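Plarkum Institute of Further Study
Housing Management Certificate, Unit 2
Handout for students: Inventories and the Condition of Let Property

Purpose of this unit

This unit deals with the written record made of a furnished dwelling at the start and at the end of a tenancy. Students are expected to have read the course introduction and to be familiar with the terms landlord, tenant, agent and deposit as used there. The legal rules on deposits are covered in the March session and are not repeated in this handout.

What an inventory is

An inventory is a list of the contents of a dwelling together with a statement of the condition of each item. A schedule of condition records the building itself: walls, ceilings, floors, doors, windows and fixed units. In practice the two are usually bound together and signed as one document. Students should nevertheless keep the two apart in their own work, as a claim relating to a chair is argued differently from a claim relating to a wall.

An entry has four parts. It names the item, gives its place in the room, describes its material and colour, and states its condition. The last part causes the most disputes. Words such as "good" or "fair" carry little weight unless the document defines them on its first page, and the definitions must then be applied in every room.

Soft furnishings

Upholstered items should be entered in parts. The covering of the body, the arms, the back cushions and the seat cushions each receive a line, as wear seldom falls evenly across them. Loose cushions are lifted and both faces inspected. Where the body and the cushions differ in colour, both colours are written down.

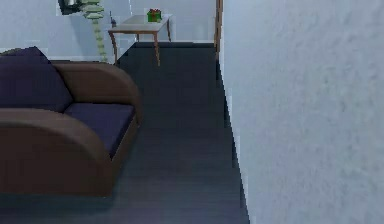

One candidate in last year's group objected that entering a single seat in five or six lines would make the report too long for any tenant to read before signing. The objection is a fair one and was discussed at length. The agreed practice in this unit is to use separate lines for seating and beds, and one line for small items of low value. In the Iston exercise the fuller method produced 162 entries, against 146 by the shorter method. The difference was judged acceptable.

Marks and stains are recorded by place and size. The cause should be left out unless it is known. "Dark mark, left arm, upper face" is a proper entry; "wine stain" is an opinion. Fire safety labels are looked for on the underside of the item and beneath the cushions, and the absence of a label is entered in the same way as its presence.

Fair wear and tear

A tenant is not answerable for the ordinary effects of living in a place. In judging what is ordinary, the assessor considers the length of the tenancy, the number and ages of the occupants, the quality of the item when supplied and its age at that date. A landlord may not recover the price of a new article in place of an old one. The usual course is to divide the cost by the expected life of the article and to allow only for the years that remained.

Students often apply this calculation to the whole of a room when only part has been harmed. In the Tarar case study the claim was for 761 pounds, being the full cost of redecorating a hallway. The damage lay on one wall, and the paint was already near the end of its expected life.

Doors, floors and fixed units

Each room is entered from the doorway and described in a fixed order: door and frame, walls, ceiling, floor, fixed units, contents. Doors are opened and closed during the inspection. Both faces are recorded, together with the frame, the handle and the condition of the lower edge. Cupboards are opened and the insides noted.

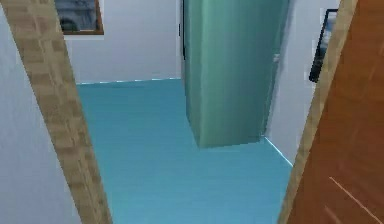
Whether the order matters so long as everything is included is a question raised by a student at the Trulen study centre. It does matter. The two reports are compared line by line at the end of the tenancy, often by a person who has never visited the dwelling, and a fixed order allows omissions to be seen at once.

Floors are described by covering and colour, and then by condition near the door, at the centre and beneath windows. Furniture is moved only with consent.

Written work

Prepare an inventory and schedule of condition for one furnished room to which you have lawful access. Attach a page of definitions. Up to 2 further pages of notes may be added. Work is to be handed in at the Plarkum office by 1 October 2022. Late work will be marked only where an extension has been agreed in writing.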